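Gripper fault, continued

Third evening on the jaw stall. Short version for anyone who hit the same thing after my October post: the motor is fine and so is the linkage. The fault is in the current limit.

The Gralley driver trips at 400 mA if the load stays up for 90 ms. On a hard part the jaws stop dead and the controller backs off in time. On folded cloth the load climbs slowly, the back-off never fires, and the driver latches with the jaws still closed. Error 3558 in the log, every time. 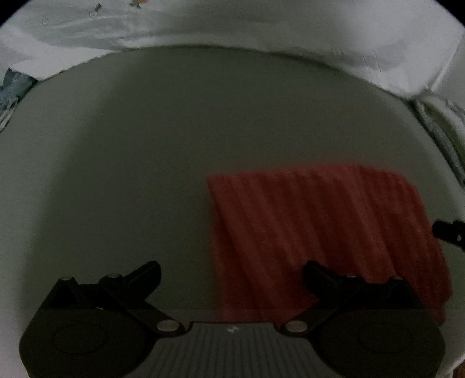 Can you clear the latch without cutting power? Only by pulling the enable line low, and on this board that line isn't brought out to the connector.

Vikas Maurya suggested a slope check on the current in place of the fixed threshold. I flashed that on 13th May and ran 14 grasps on the red cloth with no trip – too few to call it fixed. Until it is, keep fingers out of the jaws. A latched driver holds force, and the stop button only halts the motion code.

Still to do: solder a wire to the enable pad, then repeat with a thicker fold.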